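Penry Cabin Case review: three months with a clamshell that opens flat

By Eluned Wynne

6 min read

Print this page
E-mail this to a friend

I have packed out of the same floppy duffel since before my oldest could walk, and I was fond of it in the way you get fond of a car that smells a bit. So when the zipper finally gave up at the end of last winter I dragged my feet for weeks before ordering anything. My sister swears by her Kuvent, which is a lovely thing but costs 553 dollars before you add the matching pouch, and I could not bring myself to spend that on something that gets thrown onto a luggage belt. The Penry was 400 even. Still a lot of money for a box with a handle! But I had a run of trips coming up and I told myself I would use it hard.

And I have. Since it arrived I've taken it to two weddings, a long and rather damp week at my aunt's, and one work conference where I was out of the hotel by six every morning. The longest drive was 1,447 miles there and back, with the case in the trunk under a cooler and somebody's golf shoes. I think I know it pretty well by now.

What you notice first is that it opens like a book. If you've only ever used top-loading bags, this takes some getting used to, mostly because it needs twice the floor. In a small hotel room I ended up opening it on the bed and then having to close it again whenever I wanted to sit down. At home I pack on a table, and there it's a pleasure, with both halves in front of you and nothing buried at the bottom. 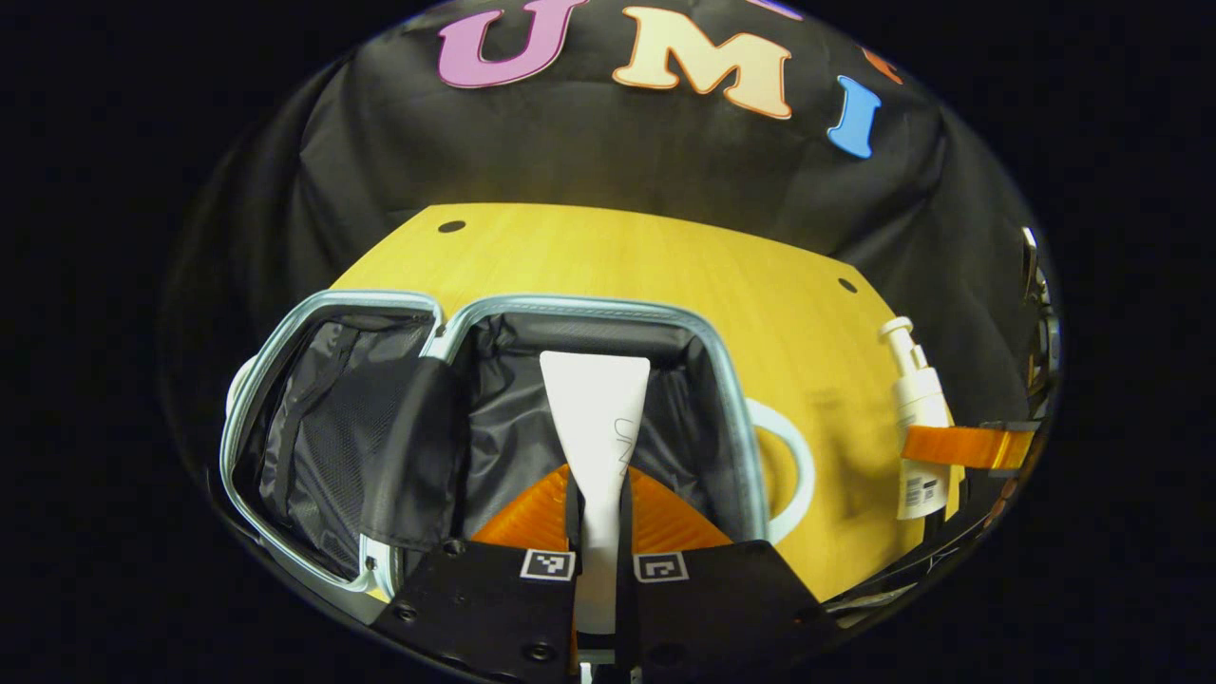 Caption: Open on the yellow table, with the zippered mesh side at left and the larger compartment at right.

The big side is where the clothes go, and it's lined in a smooth, dark gray fabric that I've come to like very much. Sweaters slide in without catching. It's a little slippery, though, and if you fill it only halfway your neat stack will have wandered by the time you arrive. I cured this by packing more, as I always do. For a five-day trip I can get in four tops, two pairs of pants, a dress, pajamas and a pair of flats, with the socks stuffed wherever they'll go.

The mesh side is smaller and I was snippy about it to begin with. I've since changed my mind. The zippered pocket there holds all the little flat things (chargers, tights, the book I won't read), and I can more or less tell what's in it through the mesh, so I don't have to empty the lot to find a phone cord. The mesh is dark and I do wish it were a shade lighter, because a black cord in there is hard to spot in a dim room.

There's also a black fabric flap between the two halves, and this is my one real grumble. I believe the idea is to keep the one side from tumbling into the other while you close up. Fine, but it flops. Whenever I'm loading the mesh side it hangs over the edge and gets in my way, and I have twice zipped a corner of it into the seam. A snap to hold it back would do the trick, and the old Purimico case my mother had did exactly that, with one brass snap that outlived the wheels.

The color is a pale blue-gray and it's very pretty. I was sure it would show every scuff. It does show them, but a damp cloth and a drop of dish soap took off nearly everything after the wedding trips, apart from one dark line near a corner that I've stopped looking at. The rim is stiff and has kept its shape even with the cooler on top of it.

Wheels: quiet on tile, noisy on brick, hopeless on my aunt's gravel, but then so is every suitcase I've ever met. The handle locks at two heights and I'd have liked a third, being on the short side.

I did look at the Prarnico before I bought this. It weighs less, and the woman in the store was very kind and let me pack and unpack it with my own cardigan, but the lining felt thin to me and the zipper snagged on the second try.

Would I buy the Penry again? Yes, I would, flap and all. It goes out again in April, for my niece's graduation party, and I've already started a pile on the table.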